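Devham students put automated suturing to the test, and come back with doubts

Tarkville, 2020-06-07

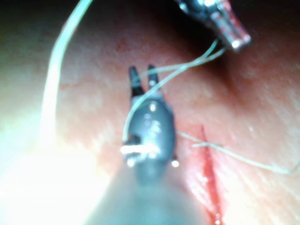
Two surgical instruments and white suture thread beside a narrow incision, from the Devham student suturing project.

A student team at Devham College has released the results of its suturing automation project, and the students are asking readers not to get too excited.

The project, called Hudec, started in January as an elective in the college's robotics program. Its 16 members set out to see how much of a simple stitch could be handed over to software once a person had shown it what to do. They collected 100 demonstrations and trained a controller on them. The controller was then given 15 attempts at a complete stitch with no one at the console. It finished four.

"We had read plenty of claims that this sort of thing was nearly solved," the team writes in its report. "Our numbers don't support that, and we would like to see more groups publish theirs."

Most of the failures came down to thread. A metal jaw keeps its shape and goes where the joint angles say it should. Thread sags, doubles back and slips behind the instrument, and the controller often lost track of which length it was supposed to pick up. Glare on moist tissue made matters worse — bright patches in the camera view were sometimes taken for suture. Adding more demonstrations helped with reaching and grasping but did very little for knot tying.

The report is also blunt about the four successes. All of them began with the thread lying in nearly the same position, and the team does not believe they show the controller would cope with a different starting layout. Stitch quality was judged by the students themselves, with no outside assessor, and the report lists this as a weakness.

The college will enter Hudec in the student automation challenge at Grestelville, where teams must disclose every attempt along with their best run. The students asked for that rule to be applied to video entries as well. Whether the organisers will agree is unclear.

No clinical use is planned or claimed. The full report, including a log of all failed attempts, is available on request from the Devham College media office in Tarkville.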